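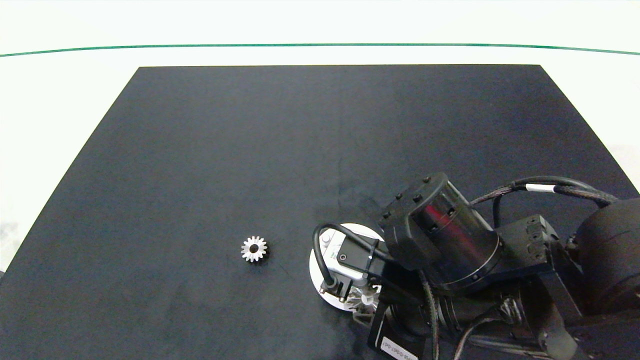 A small silver spur gear on a black mat.

GEDHOLM OPENS SECOND YARD FOR RESIN DRIVEWAYS AND GARDEN WALLS

For immediate release. August.

Gedholm, the driveway and garden walling firm, opens its second yard at Ulidar this Friday. Gates at 6 am for trade, everyone else whenever they're up. Parking on the verge side please, not across the neighbour's gate.

The new yard holds walling stone, edging, gravel and the full range of resin bound colours. Samples laid outdoors so customers can see them in proper daylight. Bags, bulk and pallets. Small loads welcome, bring your own trailer.

Work booked so far this year stands at 658 jobs, mostly front drives, with a fair few retaining walls on the sloping plots out towards Illurau. The old yard couldn't keep up. Stone was being stacked two deep and lorries were queuing back to the road by breakfast.

"We were shifting the same pallets three times a day," said Hryhorii Chornovol, who runs Gedholm. "Daft way to work. Ulidar gives us room to turn a lorry round and a dry shed for the resin."
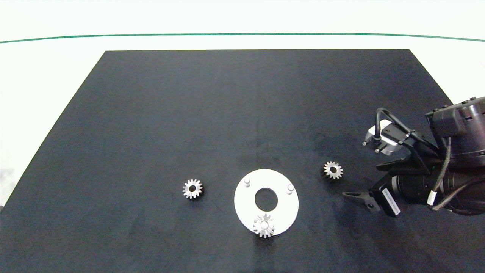
Spur gears and a white plate with two pegs.

Also new from this month: a fixed price survey for drainage. Front gardens that have been paved over without anywhere for the rain to go are now the most common repair the firm is asked to do. Surveyors check the fall, dig a test hole, and leave a written quote the same day. Cost is £123, taken off the bill if the work goes ahead.

Slamet Ngui heads the survey team. Gleice Rezende moves over from the old yard to manage Ulidar, and will be on the counter most mornings. Customers with open orders dont need to do anything, collections stay where they were booked unless the office rings.

The Um range of walling blocks goes on sale at the same time. Buff, slate and a weathered red. Matching copings to follow, date not fixed yet. A run of 670 blocks has been set aside for opening day and when they're gone it's back to normal lead times.

Delivery area is unchanged. Crane offload by arrangment, ask when ordering.
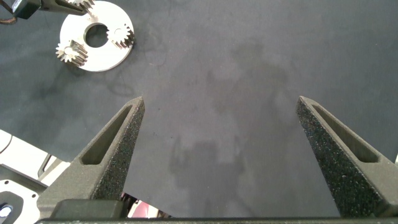 Jucélia Portela, whose drive was relaid in the spring, wrote in to say the puddle by her front step has gone but she'd have liked a clearer start date, and would the new yard mean shorter waits? Gedholm's answer is yes, the first crew goes out from Ulidar on opening day and start dates will now be confirmed in writing.

Press visits to the yard: ask for Ruan Zwane at the Gedholm office. Boots needed, hard hats supplied.

Ends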